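Moving our group chat off the phone and onto a laptop: which desktop messenger?
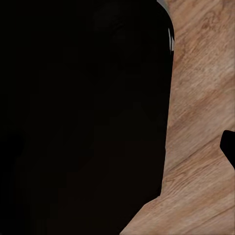
Naveen Kashyap
Try Vollier first, before you spend an evening on anything else. It has a proper desktop program now, you scan the code with your phone once and after that the laptop works by itself even when the phone is switched off. I've been using it like that since June and my wrists thank me every day.

wanda_pietrzak
Thank you Naveen, that was quick! I should explain a bit more, I only typed the title and hit the button. We're a choir (altos mostly, and proud of it) and our chat has gotten completely out of hand, in the nicest way. Everybody sends sheet music and recordings and photos of their grandkids, and I'm the one who has to dig out the rehearsal times and answer people. Doing that with one thumb on a small screen is wearing me down. I have an ordinary Windows laptop, not new, not terrible. At the moment we're all on Jascombe. I'd be happy to stay there if it can be made to work on a laptop, but I keep reading pages that tell me to install an Android emulator, and that sounds like an awful lot of machinery for reading messages.

Sólveig Bach
Oh Wanda, please don't do the emulator. I did it two years ago following one of those step by step blog posts and it took up half the disk, the fan ran all day long, and then Jascombe decided my laptop was a new phone and logged out my real phone. I lost a whole evening getting back in. It does work, I'll be fair about it, you get the real app with every button where you expect it. But for somebody who wants to type replies and save attachments it's far too much.

skov_and_field
I'm going to disagree with Sólveig a little, with all respect, I always enjoy her posts. Emulators have gotten much better. I run Jascombe in one on a laptop with 12 gigs of memory and I hardly notice it's there. The trick is to link it as a second device and not register with your number again. When it asks for the phone number, look underneath for the small line that says "link to existing account" and press that. If you type your number in, then yes, it will throw your phone out, and that's what happened to you.

Sólveig Bach
That small line wasn't there when I did it! Or else I didn't see it, I'll grant you that's possible. I had my old glasses. Even so I wouldn't send a person down that road on their own when there's a web version.

wanda_pietrzak
There's a web version?

Sólveig Bach
There is, dear. On the phone go to Settings, then Linked Devices, then Add a Browser. It'll give you a short code, and you type that into the page on the laptop. The phone has to stay connected to the internet while you use it, which is the one nuisance. You can read, type, send files, and download everything people have sent you in the last while. I don't think it does voice calls.

Naveen Kashyap
It doesn't do calls, no, and it only loads the recent part of the history. In my old group it stopped at 3000 messages and anything before that you had to look up on the phone. That's really why I moved my family over to Vollier. The search on the desktop goes all the way back, and you can sort the attachments by who sent them, which for sheet music would be lovely I'd think.

malou_a
Hello all, Malou Arnardóttir, I read much more than I write in this place. I want to put in a word for staying put. We moved our walking club from Jascombe to Zinham last fall because Zinham was better on paper, and it was better, truly, the desktop program is a pleasure. But we had 283 members in the old chat and only the keen ones came across. For months I was posting every walk twice. People don't like to install a new thing when the old thing already pings in their pocket, and I can't say I blame them. If the web version does what you need, Wanda, I'd use that and leave the choir in peace.

Naveen Kashyap
That's a fair point and I didn't think about the other people at all, I was only thinking of Wanda's thumb. How many are you, Wanda? If it's a small group then a move isn't so bad, you can do it over coffee at a rehearsal and help the ones who get stuck.

wanda_pietrzak
Not 283, thank goodness! But several of them needed help to get onto Jascombe in the first place, and I remember that afternoon very well. I think Malou has talked me out of moving. I'm going to try the browser code tonight.

skov_and_field
One more thing before you do. Get to the web page by typing the address yourself, exactly as the app shows it on that Linked Devices screen. Don't search for it. There are lots of pages offering "Jascombe for PC free download" and some of them will give you a toolbar and three other programs you never asked for. My brother-in-law got one of those and we were cleaning it up until late.

Ívar Sveinbjörnsson
Seconding that warning. Also, Wanda, in the web version turn off "download everything automatically" the minute you're in. It's the gear in the corner, then Storage. My wife left it on and found 1726 files in her Downloads folder, a good part of them the same birthday video forwarded over and over.

wanda_pietrzak
It's working! The code ran out on me the first time (you don't get long, and I was looking for a pencil) but the second one went through and there's the whole choir on my big screen. I've answered more people in one evening than I usually manage in a week. Ívar, the gear is switched off as instructed. The only thing I can't find is how to make the letters larger, does anyone know?

Sólveig Bach
Hold down Ctrl and press the plus key, as many times as you like. Ctrl and zero puts it back. So pleased for you!

malou_a
And tick "keep me signed in" or you'll be doing the code again on Wednesday.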